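Fostura Jinar Table Cover, Black
Product code: JN-B
Category: Table covers and work surfaces / Textile covers

Overview

The Jinar is a flat, unfitted cloth cover for trestle tables, benches and folding tables. It is sold by Fostura to op shops, costume departments, school textile rooms and garment repair workshops, where clothing and small fabric goods are sorted, checked or photographed on a table top. The cover is supplied as a single piece with no centre seam.

The cloth is a plain-weave polyester with a matt finish. It is piece-dyed and heat-set before cutting. Edges are double-folded and lockstitched, with mitred corners. No coating or backing is applied, and the cover has no right or wrong side. It may be turned over when one face is marked.

Colour

Black is the stock colour. Charcoal and natural are made to order with a lead time of 11 working days. Shade may vary between dye lots. Customers covering adjoining tables should order all pieces together and note "same lot" on the order form.

A dark cover gives strong contrast with pale, bright and mid-tone garments, and makes lint and loose thread easy to find before packing. It is a poor choice for sorting navy, dark brown or black items. For mixed loads, the natural cover should be kept at the same station and swapped over as required.

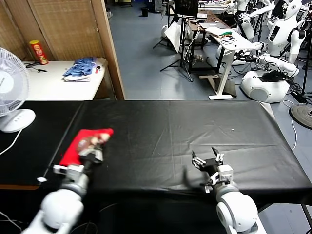

Red cloth item on a table covered in black cloth.

Sizes

Jinar Standard suits a single trestle table with a short drop on all sides.
Jinar Long suits two trestle tables placed end to end. It can also be used on one table as a floor-length drape on the long side, folded under at the back.

Measure the table top and add the required drop to each side before ordering. Allow for the thickness of the top. Finished dimensions for the current lot are printed on the packing label and can be confirmed by phone. Cut-to-size orders are accepted in either width and cannot be returned.

Fitting

1. Wipe the table top and check it for splinters and raised screw heads.
2. Lay the cover with the label at the rear left corner.
3. Smooth from the centre outwards. Do not pull on the hem.
4. Fit clips at the corners, then along the long sides.

Bilyk spring clips (sold separately) fit tops with a square or lightly rounded edge. They do not fit tops with a rolled metal edge, for which the Galtelov elastic strap is available. The strap passes under the table and hooks to the hem on each side. Adhesive tape is not recommended as it leaves residue in the weave.

If the table is in a walkway, the drop must finish clear of the floor.

Care

Shake the cover outdoors or vacuum it with an upholstery head. Machine wash warm with similar colours. Do not bleach. Line dry in shade or tumble dry on low, and remove promptly. Cool iron if needed, pressing the hem last.

Wash before first use. Some loose dye may be released in the first 2 washes. Until these have been done, damp white or pale garments should not be left on the cover. Fabric softener reduces the grip of the cloth and should be avoided where garments are folded on the table.

Store rolled on a tube where possible. Covers stored folded will hold a crease, which relaxes after washing but may not come out with brushing alone.

Limitations

The Jinar is not waterproof and is not a heat-resistant surface. It must not be used as an ironing cover. It is not an anti-static cover and is unsuitable for electronics assembly. It carries no flame-retardant treatment. Venues that require treated drapes should ask for the Galtelov stage range and quote the relevant requirement when ordering.

Supplied with

One cover
One care card
One spare length of matching thread

Clips, straps and storage tubes are not included.

Ordering and returns

Stock colours are dispatched from the Fostura warehouse within 7 working days. Unwashed covers in original packaging may be returned for exchange or credit, with freight at the customer's cost. Hem faults are repaired or replaced at no charge on return of the cover with its lot label.

School and charity accounts: Iwona Lis
Cut-to-size and made-to-order colours: Hryhorii Hrynyshyn
Product data and fabric swatches: Mafalda Quintela

Page revised 12/10/2023. Revision adds the Galtelov strap and removes the discontinued suction clip.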